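Weekly Deck and Machinery Space Checklist, with Comments
Workboat Lenena, Romville berth
Checked by: Pendo Mohamedi
Reviewed by: Volker Haberkorn

Items are marked OK, Attention or Fail. Comments are from the February round, with the boat alongside and on shore power.
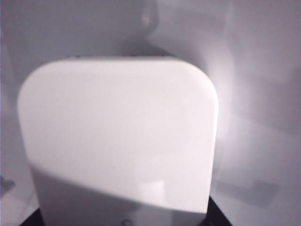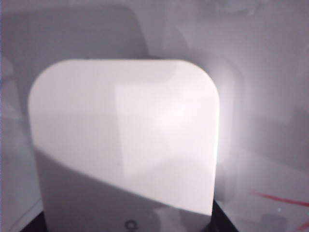 1. Gangway and access
Gangway secured at both ends – OK
Safety net rigged – OK
Lifebuoy with line at the head of the gangway – Attention
Comment: Line is fine but it was coiled the wrong way and would snag if thrown. Recoiled on the spot. Deck crew to be shown how.

2. Fire equipment
Portable extinguishers in place, pins and seals intact – OK
Fire hoses connected, nozzles free to turn – Attention
Fire pump started from the wheelhouse – OK
Comment: Nozzle on the aft hose is stiff. It does turn, but needs two hands. Clean and grease, then test again under pressure. The pump came up to pressure in 20 seconds.

3. Engine room
Bilge level and bilge alarm – OK
Fuel lines, visible leaks – Fail
Lagging on exhaust – OK
Guards on belts and shafts – OK
Emergency stops, main and auxiliary – OK
Comment: Weeping joint on the return line to the port day tank. Drip tray had fuel in it. Tray emptied and wiped out. The joint is to be remade before the engine is run again, and the old washers are not to go back in. Volker has the spares list. Fuel shutoff pulls were worked by hand and returned fully.

4. Cooling water and pumps
Sea strainers clean – OK
Header tank level – OK
Bonari transfer pump, gland and mounting bolts – Attention
Comment: One mounting bolt was loose, now tightened. It was loose last time too, so I would like a locking nut on it. Tank reading was 63 percent on the gauge and the dip agreed.

5. Electrical
Shore power cable and plug – OK
Battery box vented, terminals clean – OK
Emergency lighting – Fail
Comment: 2 of the 4 fittings in the passage did not come on when the main supply was switched off. Bulbs swapped with no change, so look at the battery packs. Hand lamps placed at both ends of the passage until this is fixed.

6. Lifting gear
Davit, wire and hook – OK
Safe working load marked and readable – Attention
Voß chain hoist, brake and limit – OK
Comment: Paint over the load marking on the davit is flaking. Still readable up close but not from the deck. Repaint when the weather allows.

Review note, V. Haberkorn
Item 3 and the lighting in item 5 have to be closed before the boat leaves the berth. The others can wait for the next round, but please do the hose nozzle early if there is time. Put the name of whoever did the work next to each item – initials alone are hard to trace later. The signed copy goes in the folder in the wheelhouse and a second one to the yard office.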